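Still not convinced by the gripper

12/05/2019

I have been putting this post off because Johannes Ntuli will read it, and he has already heard most of it from me across the workbench at Woo. We started building a two-finger gripper in February. The plan was a cheap hand that could tidy up a floor. I said then that tidying a floor is a terrible first job for a robot and I still think so.

Progress, such as it is. The fingers open and close. They close on the same spot each time, give or take a hair, after Sumaiya Majumder threw out my linkage and drew a better one. We are on version 6 of the palm. Versions 1 to 4 cracked, and 5 was fine until I overtightened it – my fault, and I paid for the reprint.

The motor is where I start to grumble. Everybody in the shop wanted the bigger one from Catent, and we bought it, and now the hand squeezes far harder than anything on a floor needs. It flattened a paper cup before I could reach the switch. Johannes says we can limit it in software. Maybe. I have been told that about a lot of hardware.

Then there is the success log. Musyoka Langat kept it over two long evenings and got through 384 grabs, and the number people like to quote from it is a good one. I read the whole sheet. Nearly all of those grabs were the same foam block, set down at the same angle by a person who wanted it to work. I don't call that tidying.

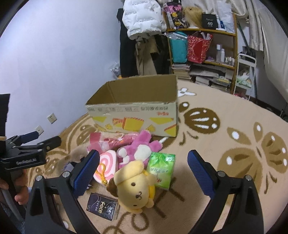

What I want is a test pile that nobody has arranged to suit the hand. Soft things and hard things together, touching each other, some of them half hidden. A plush dog in a brown cap is all curves and fluff, and the fingers could close on it badly in a dozen ways and still lift it. The packet of tissues next to it will crumple, a stiff little box has to be met square on, and a lollipop charm on a gold chain is the one I would bet against, with the chain free to snag on whatever is beside it. Put the cardboard box behind the pile and ask for everything to end up inside. I'd read that log.

Tsung-han Tse thinks I am being unfair and that you have to start with the foam block. Fine, but we started with it in February.

Next up is the wiring, which I have promised to redo before anyone is allowed to add a camera. If you are in Lelville and have a spare crimping tool, bring it by. Ours went to Stultville with somebody and has not come back.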